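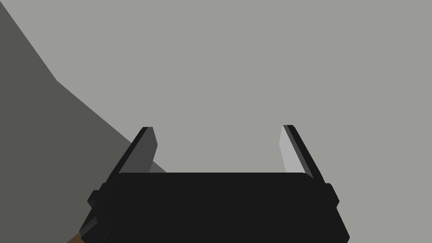 Home News Services Publications Contact

We use cookies to improve your visit to this website. Accept all Manage settings

Cooking for the school day: an interview with Bartosz Duda

Published Saturday, May 21, 2022

The Brasham School Meals Service provides a hot midday meal in primary schools across the district. Bartosz Duda has been its Head of Catering since the service returned to direct management, having previously worked in hospital kitchens. He spoke to us at the Baran Street kitchen, where meals are prepared for the schools that cannot cook on their own premises.

Mr Duda began with the matter on which parents write to him most often, the length of the menu. The service now offers two main dishes each day, one of them without meat, where it formerly offered four. He accepts that the change was not popular when it was introduced in November.

"Parents saw it as a cut, and I understand why," he said. "What they did not see was the fourth dish going into the bin at half past one. By the time the last class came in, two of the four had run out and the other two had been standing for an hour. A child in that class had less choice than she has today, and the food was worse."

The present menu runs over 4 weeks before it repeats. It was drawn up after the service had tested 40 dishes with pupils, who tasted small portions and were asked whether they would choose the dish for lunch. Some results surprised the catering staff. A fish pie that had been on the menu for many years was rejected in almost every school, while a plain lentil soup with bread was well received.

"We had always put the soup down as something for adults," Mr Duda said. "One of our cooks, Mrs Faris, had been making it at her own school on cold days without telling us, which was against the rules at the time. Her school was the only one where it was already known, and it did best there. We changed the rules after that. A cook may now replace one dish in each menu cycle with one of her own, provided the allergen sheet is completed and sent to us beforehand."

Allergens take up a large part of his week. The service holds an individual meal plan for 157 pupils, covering allergies, coeliac disease and other medical needs. Each plan is agreed with the family and reviewed at the start of the school year. Mr Duda was firm that a plan must be supported by a letter from a doctor or dietitian, a requirement that has drawn some complaints.

"It is not that we doubt the parents. A kitchen has to work from one piece of paper that everybody trusts. If the paper says milk, then we know whether it means a glass of milk or milk powder in a biscuit. Without the letter we are guessing, and I will not ask a cook to guess."

Asked about religious and cultural requirements, he explained that these are handled separately and need no letter. Families tick a box on the meal registration form, and may change their answer at the beginning of any term.

The conversation turned to the Baran Street kitchen itself. The building dates from a period when meals for the entire district were cooked centrally and taken out by van. Most schools later acquired kitchens of their own, and for a time the future of Baran Street was uncertain. It now prepares 200 meals a day for the smaller schools, which lie mainly on the eastern side of the district. The vans leave in the middle of the morning, and the furthest school is served last.

Mr Duda does not regard delivered food as second best, although he concedes that certain dishes do not travel. "Anything in batter is finished before it reaches the ring road. Roast potatoes are difficult. Stews, rice, baked pasta – those are as good when they arrive as when they left, and a stew is sometimes better. So the eastern schools have a slightly different menu, and we say so openly. I would sooner do that than send them chips that have gone soft."

The ovens at Baran Street were replaced last year under a contract with Grilamex. The work was planned for the summer holiday but ran into the first days of term, and cold meals were served during that time. Mr Duda said that the service should have given schools more notice. "The letter went out on the afternoon before. That was our mistake and not the contractor's. Several head teachers told me so in plain terms, and they were right."

He was less willing to be drawn on prices. The charge for a paid meal is set by the council each spring, and he declined to say what he had recommended. He did observe that the cost of cooking oil and flour had risen sharply in recent months, and that the service had responded by buying more vegetables in season and by using cheaper cuts of meat cooked for longer. Portion sizes have not been altered. They follow the national standards, and kitchen staff are expected to check them with the measured ladles and scoops supplied to every school.

Recruitment remains a concern. The hours suit people with children of school age, but the pay does not compare well with that offered by supermarkets nearby. The service has begun to take on kitchen assistants who have no experience and to train them over their first two terms, with a food hygiene certificate at the end. Mr Duda started in much the same way, washing pans.

"I washed pans for a year and I watched the cooks," he said. "Nobody had time to teach me, so I learned their bad habits along with the good ones. I want our assistants to have somebody standing next to them who has been given the time to do it. It means one more person on the rota, and I have to argue for that every year."

Parents and carers who would like to taste the autumn menu may do so at the open afternoon at Baran Street before the end of the summer term. Places must be booked through the school office. Pupils are welcome to attend, and the lentil soup will be served.

Sign up to our newsletter for menus, term dates and service notices. Enter your email address Subscribe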